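Played Tralness yesterday, the one up the hill past the Gruda turn-off. A thread, mainly so I remember not to book the early slot again.

First thing to know: the card says the 1st is a gentle opener. It's 470 yards into the wind with a ditch where your second shot wants to land. I have now met the ditch. We're on good terms.

Green fee was fair. Trolley hire less so. Mine pulled to the left, which at least meant it always knew where my ball was.

The front nine is the better half by a mile. Old trees, small greens, proper bunkers with sand in them. Whoever laid out the 4th had a grudge against anyone who fades it, and good luck to them.

Back nine was added later, on what used to be sheep grazing. You can tell. So can the sheep, who are still next door and have opinions on backswings. 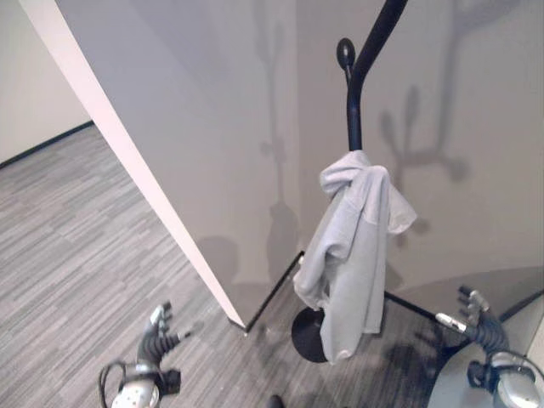 Best hole on the course is the 12th, a short par three of 211 yards. Yes, they call that short. Everyone in our group took a driver and everyone pretended it was a long iron.

Greens had been hollow-tined the week before. This was not mentioned when I rang. It was mentioned on a laminated sign by the first tee, after I'd paid.

Someone asked how it compares with Provon. Provon is flatter, dearer, and has a halfway hut. Tralness has a tap. If you want a bacon roll at the turn, go to Provon.

Scores, since you're all too polite: I lost 16 balls in October on my last golf trip, so coming home with most of a sleeve counts as a good day. The number on the card stays with me.

For the person asking about Zervas: still shut. The website says it reopens 13th April, and the website also has a picture of a clubhouse they knocked down, so ring first.

Would I go back? Already booked. Afternoon this time, with my own trolley, and a three wood off the 1st so I can stay short of that ditch.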